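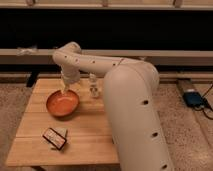 The orange bowl on the planks, with the little bottle standing further back.

Print this page | E-mail this to a friend

Tabletop gallery: one bowl, one bottle and a small box
Posted 09/04/2021

Hello again! A short gallery this time, only two pictures, but I've had the orange bowl on my mind for ages and I wanted to give it a page of its own. Regular visitors will know I have a weakness for small things on plain tables. Give me a pale wooden top and something round to put on it and I'm happy for the whole afternoon (my family would say that's no exaggeration, and they'd be right).

The bowl first, then. It's a shallow one, the sort of shape I'd call a nibbles bowl, though my mother would have said it was a fruit bowl and then complained that it only held two pears. What I love is the inside. It's glossy and a proper reddish orange, somewhere between a tomato and a clementine, and it catches the light so you get a bright patch in the middle. The rim goes darker, more of a brown, and I think that's what makes it. I've seen plenty of orange dishes with an orange rim and they always look a bit like party plates to me. That darker line round the top pulls it all together.

I first got keen on this colour at the Cekside market, years back now, when I came home with a jug in nearly the same shade wrapped up in a tea towel. The jug lasted until May. I won't go into what happened to it except to say that kitchen windowsills slope more than you think! Anyway, I've been looking out for that orange ever since and I always stop when I see it.

Then there's the table, which does half the work. Light wood, nice and plain, so anything with a bit of colour sings out. I did try a few table pictures last year on the dark oak at the Berkeck hall and they came out so gloomy that I never put them up. Szymon Tomaszewski wrote to me afterwards suggesting a white cloth, and I did give it a go, but I missed the wood. I like to see the planks.

The small bottle is the quiet one of the group. It's see-through, with a narrow top, and it would be dead easy to walk straight past it. I've a whole shelf of little bottles at home, most of them without lids, and I can never throw one out. They're good for a single stem of something from the garden, or for cuttings, or for the dregs of the vanilla when the big bottle cracks. Next to a bowl this bright a clear bottle is perfect, I think. Anything with more colour in it would have started an argument.

And the box! Or card, I go back and forth on it. It's a flat little oblong with a dark edge, and it has some very small print on it that I couldn't make out for love nor money. I rather like having something with corners in among all the round shapes. Arif Kusuma, who knows far more about arranging a table than I ever shall, once told me to set one thing crooked and leave it alone, and I've tried to live by that. (My bookshelves certainly do.)

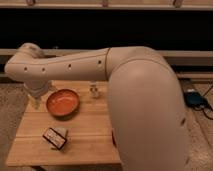

Bowl and bottle again, and the little dark-edged oblong lying at a slant near the corner.

I think this second one is my favourite of the pair, mainly for the slant. Squared up with the table it would have looked like something left behind by the post, and lying on the diagonal it has a bit of life. The shine in the bowl has come out well too. I spent a silly amount of time trying to decide between the two for the top of the page and in the end I went with the other, so there you are.

A few of you asked after the last gallery whether you can use the pictures for painting from. Yes, please do! Shiny bowls are tricky, mind. I had a go at one in gouache at the Surkville class and my bright patch ended up looking like a fried egg. Leave the white of the paper showing if you can bear to, and put the dark rim in last with a small brush. If you do paint it I'd love to see, and I'll put a few up on the readers' page if there are enough.

The gallery pages have had 1,839 visits now, and I still can't quite believe that many people want to look at crockery with me. Next time I'm hoping to do the blue enamel from the Szczepańska sale, chips and all, if I can find somewhere with decent light to lay it out.

Print this page | E-mail this to a friend

Recent galleries
Jugs, mostly brown
The button tin: 400 buttons and a thimble
Surkville class, spring table
Egg cups from the Cekside market
Readers' page: your paintings of the green teapot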